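Keyboard player wanted for Lauritsen

Lauritsen is a five-piece progressive rock band. We play our own long-form material plus a set of 1970s covers, and we need a keyboard player to replace Urs Fankhauser, who is moving abroad after the June shows. Urs has agreed to stay in touch and hand over his patches and charts.

The current lineup is Yasmine Ashour (vocals, flute), Sandro Donati (guitar), Leonie Hämmerli (bass, bass pedals) and Edeltraud Widmer (drums). Edeltraud also handles the bookings.

What we play

The live set is 85 minutes without a break, or two halves when the venue asks for one. Most of it comes from our two albums, Zunitz and The Salt Ledger. The covers change from season to season. At the moment there are four, all from before 1978, and all with a lot of organ. The longest piece in the set is the title track of Zunitz, which runs 22 minutes and has a solo piano section in the middle. You can play that section as Urs recorded it or write your own, as long as it ends in the same key.

We are also writing a third album. Three pieces are finished and two are in rough form. The new player will be credited for anything they write.

What we need from you

You should be comfortable with piano, organ and lead synth parts, often two of them at once. You need to be able to learn from a recording, since only part of the material is written out. Sight reading is useful but we will not test it. Odd meters come up a lot, mostly 7 and 11.

Backing vocals would help a great deal. Yasmine's harmonies on the albums are stacked three deep and we currently drop the lowest line on stage. If you can hold a baritone or low alto part, please say so when you write.

You will need your own transportation and at least one 88-key or 76-key board with weighted or semi-weighted action. The band owns a second keyboard, a two-tier stand, a keyboard amp and all of the PA. You do not need vintage instruments. Urs used samples for the tape strings and the electric piano and they worked fine.

Age does not matter. Current members are between 31 and 64.

Time and travel

We rehearse one evening a week, from 7 to 10, with a longer daytime session before a run of shows. Last season we played 14 shows, most of them within three hours' drive. There are two festival weekends each summer, and those usually mean two nights away. We try to set dates four months ahead. If you play in another band, that is fine, but we would like to see your calendar before we make a decision.

Money

This is a part-time band and all of us have other jobs. Show fees are split equally after fuel and lodging. A typical club show leaves each player enough for dinner and gas, and the festivals pay better. Rooms on the road are paid from the band account. You will not be asked to pay toward rehearsal rent for the first six months. After that it is an equal share.

Album sales go into the recording fund. Our last pressing was 700 copies on the Bondotex label, and the remaining stock is sold at shows.

Auditions

Auditions will be held in September 2024 at our rehearsal room in the Jusen building. Use the side entrance and take the stairs to the second floor. There is a freight elevator if you are bringing heavy gear. Each audition takes an hour. We will ask you to play two pieces with the full band and one short piece of your choice on your own. The two band pieces are "Harbor Clock" and the opening section of "Zunitz," up to the first vocal. We will send recordings of both, with and without keyboards. 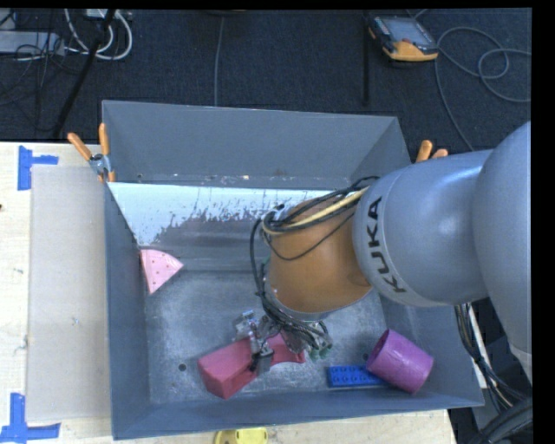
KUKA arm over a block in a gray bin

Please set up before your start time if you can. The room will be open half an hour early. We will let everyone know the result by email, including those we do not pick.

How to apply

Write to Edeltraud through the contact form on this site and put "Keyboards" in the subject line. Include:

Your name and the town you live in
A few lines on the bands or projects you have played with
Two links to recordings where the keyboards can be heard clearly (phone recordings are fine)
The keyboards you would bring
Evenings when you cannot rehearse
Whether you sing

Please do not send large attachments. Questions about the music itself can go to Sandro through the same form.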